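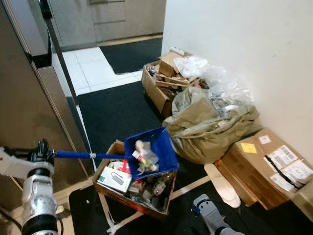

Dustpan over the box, handle in the left gripper. From the head camera.

Hi Dalibor, hi everyone,

Thank you for the long message, and please don't apologize for the length, you know I'm the last person on this list who could complain about that. I've kept your text at the bottom for those who only read the list once in a while and will be wondering what on earth we're on about.

You asked where we put the boundary between "carry" and "dump" in the Gesex sweeping data, and whether that choice had anything to do with the result I posted. The short answer is yes, quite a lot, and more than I expected when we began. The long answer follows, so get yourself a coffee.

When we first labeled the sweeping demonstrations, we did what I think most people do and cut on position. Once the pan was over the container, "carry" ended and "dump" began. It's easy to explain to a new annotator, it takes a second to find in Klinhom, and two people will nearly always land on the same few images. We were very pleased with ourselves! The trouble is that the operator has usually made up their mind long before that. Look at the picture at the top. The pan is over the box, so under the old rule this belongs to "dump". But the open mouth of the pan faces the camera, there is still a little heap of plastic bits near the lower edge, and from one image I couldn't tell you whether the operator is about to tip it, is leveling it out, or is looking for a better spot. I've shown this same image to four people in our group and got three answers.

So we relabeled by wrist rotation. The new boundary is the first moment after which the pan's tilt keeps going in one direction until the end of the pour. You can't find that live, you have to scrub backward from the end, and it does take longer. We did it for all 826 sweeping episodes. I did a good share of them myself over a couple of very rainy weeks here in Avville, with the radio on, and I came to rather enjoy it. You get to know each operator's habits. One of them always gives the handle a tiny wiggle before tipping, and I found myself waiting for it.

Then we trained the same policy twice, same architecture, same seed, same number of steps, and changed only the phase labels we condition on. For the evaluation we ran 253 trials per policy, with the operators who set up the debris not knowing which policy was loaded. With the position labels, 85 of those trials ended with everything in the container. With the rotation labels it was 126. I know that's still under half, and I'm not going to dress it up. Sweeping small light stuff is hard, and clear plastic on a dark mat is about the meanest thing you can hand a camera. But it's a real difference for a change that touched no network code at all, and it held up for each of the three containers when we split the results.

Now to your second point, the crowded containers, which I thought was a very good one and which I had been hoping someone would raise. You wondered whether a container that's already packed makes the pour a different task. I think it does. In a box like the one in the picture, with bottles and small cartons and a package standing upright at one side, the top of the contents isn't flat, and a piece that lands on a carton can slide right off again toward the flap. Our operators clearly know this, and they'll hover and choose a low spot. The position rule throws that hovering in with the pouring, so the policy learns that hovering is part of how you pour, and then it does it everywhere, including over a bare bin where there is nothing to choose. That was the odd "dithering" that I described at the workshop in July and couldn't account for at the time.

What I can't tell you yet is how much of the gain comes from this alone. We never recorded fill level as a variable, which I regret. I've started going back and grading it by eye (low, middle, packed) and have got through roughly 387 episodes so far. It's slow going. The head camera helps in shots like this one, where you can see down into the box, but the pan covers part of the contents just when you'd like to see them, and the wrist view is mostly pan.

A few smaller things, in no particular order, before I lose them.

You asked about clutter around the work area. We don't clear it. There are bags of wrapping, flattened cardboard, a burlap sack, stacked shipping boxes, and we leave them where they are unless they block the arms. An insole on the floor near the right gripper is just one more object as far as the policy is concerned. We tried a tidy version early on, and the policy that came out of it was hopeless as soon as anybody put a sack in view. I'd be curious whether the Cidolden setup, with its curtain, shows the same thing. My guess is you'd see it the first time you took the curtain down.

On the handle: yes, long-handled pans only, for now. I realize the long handle makes wrist rotation a cleaner signal, because a small turn at the gripper moves the pan mouth a fair amount. With a short pan you may need to cut on something else. If you try it, do write it up here, even if it comes to nothing. I would love to see it.

On agreement between annotators: it's a bit worse under the new rule, I'm afraid. People differ by up to half a second, mostly on the slow pours. We take the earlier mark when two people disagree, and I don't have a principled defense of that beyond its having worked better in a small pilot.

And on sharing, the relabeled boundaries are in the Gesex folder as a separate file, with the old ones left in place so that you can compare. The Klinhom template is next to it. If your version of Klinhom complains about the phase names, rename "tip" to "dump" in the second column and it should load.

I'm going to keep on with the fill levels this month and will post the split when I have it, whichever way it falls. If anyone has a spare pair of eyes for a few dozen episodes, write to me off list and I'll gladly send you a batch.

Warm regards to all of you up there,
Marjorie

On February 11, 2025, Dalibor Jelínek wrote:

> Dear Marjorie, dear list,
>
> I read your note on the sweeping policy with great interest, and I have
> two questions that I hope are not too basic.
>
> First, where do you cut between "carry" and "dump"? We cut when the pan
> is above the bin and we see a lot of hesitation there at test time. I
> had blamed our controller, but now I am less certain.
>
> Second, do you separate trials by how full the container is? In our
> recordings at Cidolden the bin is emptied each time, so I have no data
> on it, but I would expect a packed box to be a different problem.
>
> Also, is the floor cleared before you record? And are all your pans the
> long-handled kind? Ours are mixed, which may have been a mistake.
>
> If the labels can be shared we would be happy to rerun our side with
> them.
>
> Best wishes,
> Dalibor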